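Black work pants coming out of the wash with grey streaks
Community Help > Home and Laundry > Washing

Posted by Shaimaa Radwan

I work front of house and have to wear plain black, so I do a dark load every second night. For the past month or so the pants and two of the shirts have come out with pale grey streaks, mostly along the creases. It brushes off a bit when dry but not completely, and it looks terrible under the lights at work.

Machine is a Kotstead front loader, 9 kilo, bought second-hand when we moved to Trernia. I use powder, cold wash, the quick cycle. We never had this at the old place with the same powder. I've run it empty on hot once and it made no difference. Is it the machine or the water? I'd like to sort it before I pay someone to come out.

2034 views

Tarawneh
Sounds like powder that hasn't dissolved. Switch to liquid.

Jaruwan Chareonsuk
I'd agree it's undissolved powder, but I wouldn't throw the box out yet. A quick cycle on cold is hard on powder, especially with a full drum. The water in Trernia is also harder than on the coast, and that makes it worse. Try these in order:

Pull the drawer right out and wash it in the laundry tub. On the older Kotsteads there's a release tab at the back left, you push it down and the drawer slides free. If there's a crust of old powder in the recess, scrub it out with a toothbrush.

Clean the filter behind the little door at the bottom. Put a towel down first.

Use half the powder you use now and put the load on the normal cycle at 30. If you have to stay on cold, dissolve the powder in a jug of warm water and pour that into the drawer.

Don't fill the drum past two-thirds. Dark cotton gets packed into folds and the powder sits in there, so you see it along the creases.

For the streaks you already have, rewash the pants inside out with no detergent at all and an extra rinse. Mine took two goes. Skip the fabric softener too — it leaves its own marks on black and people mix the two up.

If it still happens with liquid, look at the inlet hose screens. They clog with grit and the machine doesn't get enough water to rinse properly. That's a ten minute job with the taps off.

Edberg
I had that model and the drawer was the problem, same as above. Number on the drawer was 1433 if you end up needing a new one, but check yours first. I paid 70 dollars at the spares place and probably didn't need to. The old one came up fine after a soak in vinegar.

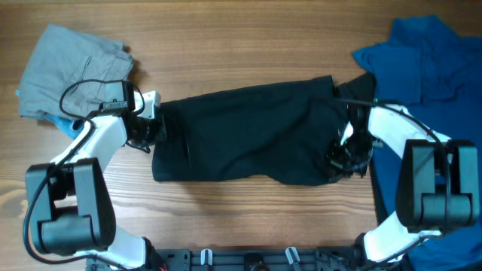 Only other thing I'd add is to shake everything out before it goes on the line and give the dark stuff some shade. Ours faces north and the sun faded two pairs of black trackies over one December. That's a browner look than what you're describing, and it won't wash out.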